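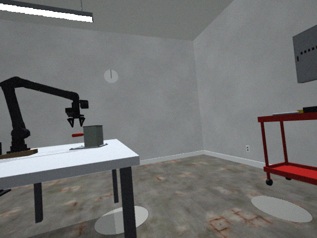
A robot arm over a practice table. The room, the table and the arm are all computer-made.

Can It Do the Chores Yet?

16 August 2021

Ask a person to put away the dishes and you have given a full set of instructions. Ask a robot arm and you will spend the rest of the week explaining what a dish is, where the cupboard door ends and how hard a wine glass may be squeezed.

I have spent much of this year asking people who work with robot arms when one of them will do my housework. Most of them were polite. A few laughed. All of them wanted to talk about something smaller than housework: a latch, a lid, a drawer that sticks, a handle that has to be taken hold of from the correct side. Those are the jobs they are working on now, and they are further along than I expected on some and not very far at all on others.

The arms themselves have been good for a long time. A modern one can go back to the same point in the air all day and all night. If the part is always in the same place, and always turned the same way, the job is mostly a matter of programming. Car plants are built on that. The trouble is that almost nothing in a kitchen is ever in the same place, and plenty of small shops are closer to a kitchen than to a car plant.

Filitz is one of those shops. It makes cabinet hardware, mainly pulls and catches, in short runs. The bins come off the truck however they come off the truck. Parts lie on top of each other. The person at the bench reaches in without looking, turns the part over with her fingertips on the way out, and has it facing the right way by the time it gets to the fixture. I watched this for most of a morning and could not have told you which finger did the turning. When I asked, the woman doing it had to slow down and find out for herself.

The shop tried an arm in February. It loaded a press, and it did that well as long as somebody set the parts out in a tray first. Setting the parts out in the tray took about as long as loading the press. The arm is still there. It now stacks finished cartons at the end of the line, a job everyone was glad to give up, and the shop is happy with it on those terms. The press is loaded by hand.

Practice without the mess

Much of the newer work does not start with an arm at all. It starts in a simulator, a computer program with its own tables and floors and its own rough idea of gravity and friction. The software that controls the arm can try a job there, fail, and try again without breaking a wrist joint or anyone's crockery.

Nenar builds scenes of this kind for other companies. The staff there like them a little shabby. A practice room may get stains on the floor and a cart parked nearby, because real rooms have those things, and a system trained against a clean blank background can be thrown off by the first real floor it meets. The object to be handled may be very plain by comparison: a box, a plate, a bright red piece sticking out where a gripper could get at it.

The red piece looks like nothing much. For a machine it raises a whole string of questions. Which way is it pointing? Is it free to move, and if it moves, does it swing or slide? Should the fingers close on it, or is a push enough? Will the rest of the arm hit the table on the way in? A person settles all of this before the hand has left the pocket.

In the test I was shown at Nenar, the software ran through 4,000 tries at a single handle job overnight. The early ones were hard to watch. The gripper came down beside the handle and closed on air. It came down on top of the handle and pushed. It got hold of it, pulled in the wrong direction and let go. By morning it was getting the thing right most of the time, provided the handle stayed within a hand's width of where it had learned to expect it. Then an engineer turned the object a quarter of the way around and the success rate dropped like a stone. She didn't seem worried. They would run it again that night with the object turned.

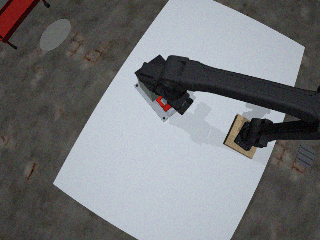
Bram Michiels thinks the whole approach gets too much credit. A handle on a screen never has jam on it, he told me, and it never belongs to a cupboard that was hung crooked by the last tenant. He would rather see a slow, dull machine that has spent two years in one real kitchen than a fast one that has spent a night in a thousand pretend ones. I put this to the engineer at Nenar, and she agreed about the jam.

Friction is the part that gives the simulators most trouble. The picture on the screen can be very convincing while the forces behind it are a guess. Real rubber pads grab more on a dry day than a damp one. A real hinge has a tight spot. Cloth is worse than either. A towel can fold in more ways than anyone has managed to write down, and it changes shape as soon as it is touched, so whatever the camera saw a moment ago is already out of date.

This is why laundry, the chore people ask about first, is near the bottom of the list of things a robot can do. Washing machines took over the heavy part long ago. What is left is the sorting, the shaking out, the finding of the other sock. I have seen an arm fold a towel. It was a clean, square towel laid out on a bare table, and I had time to drink a cup of coffee while it worked. The fold was fine. I wouldn't have bothered to redo it.

What works now

Vacuuming works, in homes without too many rugs or cables. Lawn mowing works on simple lawns. Both are done by low machines that roll around and have no hands, and it helps that a missed patch does no harm to anybody.

Stacking works, as Filitz found. So does moving bins from one end of a building to the other. Picking up a single known object from a clear surface works well enough that people in the field no longer find it interesting. Picking up any object at all from a full sink does not work, at least not in a way that I would leave alone with my plates.

Between those sits a wide middle ground, and most of the money is going there. Opening a drawer. Turning a knob. Putting a jar back on a shelf that already has other jars on it. Each of these can be shown on a good day in a good lab. The question I learned to ask was how often it fails, and the second question was what happens then. An arm that drops a jar once in a hundred tries sounds impressive until you work out how often you open the cupboard. 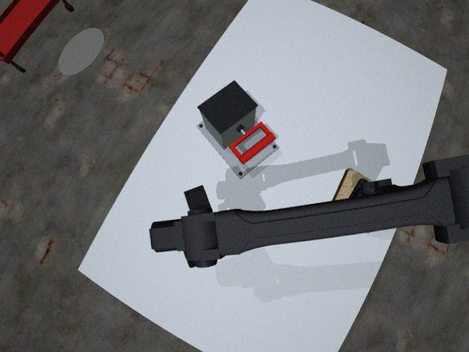 Urwood Magazine, Home and Workshop Desk

Tatlı runs a bakery and a small packing room behind it, and the packing room is the best argument I found on the hopeful side. There are two arms in it. They lift trays of boxed pastries from a belt and slide them onto racks. The trays are all the same make, the racks have been fitted with guides, and the floor is marked so the racks always end up in the same spot.

In other words, the room was changed to suit the arms. The people there were quite open about it. The old racks had a lip at the front that the trays kept catching on, so the lip was ground off. The lights were moved. A door that used to open inward now opens outward. Once that was done, the arms needed very little attention. On the morning I visited, one of them stopped and waited because a tray had come down the belt with a cloth lying across it. A packer took the cloth off, pressed a button, and went back to taping boxes.

I have thought about that room a good deal since, usually while emptying my own dishwasher. I could probably have a robot do it if I were willing to buy matching plates, take the cupboard doors off, fix the rack so it always stopped in the same place and keep the floor clear. The makers I spoke to think some people will do that. Kitchens were rebuilt around the refrigerator, after all, and around the dishwasher. A flat designed from the start with an arm in mind would have different handles, and maybe no handles.

For the rest of us the arm has to cope with the kitchen as it is. None of the people I spoke to would give me a date for that. The engineer at Nenar said she would be pleased with a machine that could clear a table and know to leave the half-finished drink. Filitz wants something that can reach into a bin. Neither of them was expecting it soon, and both were going to keep trying things in the meantime.

When I called the hardware shop again before this went to print, they had moved the bins closer to the bench and put a light over them. It was for the woman who loads the press. She had asked for it.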